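4 min read

Against the key bowl

Every November, when the evenings close in and people start spending money on their hallways, somebody writes a piece telling you to buy a bowl for your keys. The bowl will change your life. You will come in, drop the keys, and never be late again. I have read this advice in so many forms that I could recite it, and I have owned three of the bowls. The last was a Grendov, in grey stoneware, and it now holds batteries that may or may not be dead.

My quarrel is with the idea that a thing needs an official home. The tidying people love this one. A place for everything, they say, as if a flat were a filing cabinet and the only trouble with the rest of us was poor labelling. Jasuvari, whose catalogue comes through my door whether I want it or not, will sell you a "landing station" with hooks, a slot for post and a little felt tray, for 684 złoty. I would like to meet the person whose keys were found by it.

What I see in real living rooms is that small things go where the hand happens to be when it gets tired of holding them. Usually that is a surface at about knee or hip height, on the way to somewhere else. A plastic stool does very well.

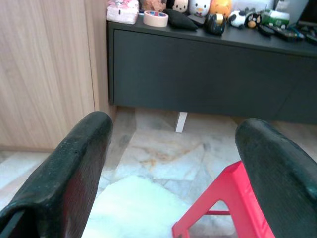
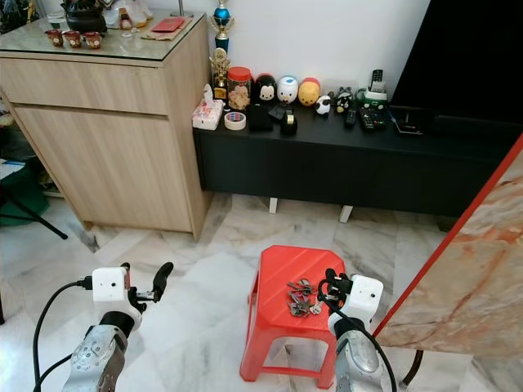

A stool has the advantage of being in the way. You can walk past a bowl on a shelf a hundred times, because you stopped seeing it in the first week. You can't ignore a stool in the middle of the floor, least of all a red one, and a bunch of keys on it is about as hidden as a cat on a dinner table. Then someone needs to sit down, and the keys have to be dealt with. I count that as a working system, even if no magazine would print it.

Bartosz Tomaszewski, with whom I have been arguing about this for years, thinks I am making a virtue of laziness. His view is that the stool works only until the day someone moves it, and that a fixed spot is worth having for that day alone. He has a hook by the door. He also rang me from his own stairwell last winter to ask whether I still had his spare set, so I will leave the hook there.

He does have a point about the other flat surfaces. A long low cabinet under the television is a terrible place for keys. Tape ends up there, and tissues, and whatever jar came in with the last visitor, and once it has three things on it it will accept a fourth without anyone noticing. The same goes for the top of a sideboard where the tea things live. I don't think the answer is to clear them. People who clear every surface seem to spend their evenings opening drawers. Teacups that are used should stand where they are used, and a trophy shut in a cupboard might as well have been lost in the final.

So I would keep the busy surfaces busy and leave one poor, cheap, awkward one with nothing much to do. Mine is a stool from Czerwiński's, the hardware shop, bought for standing on to change a bulb. It has never been part of any plan. My keys are on it now, next to a receipt I ought to throw away.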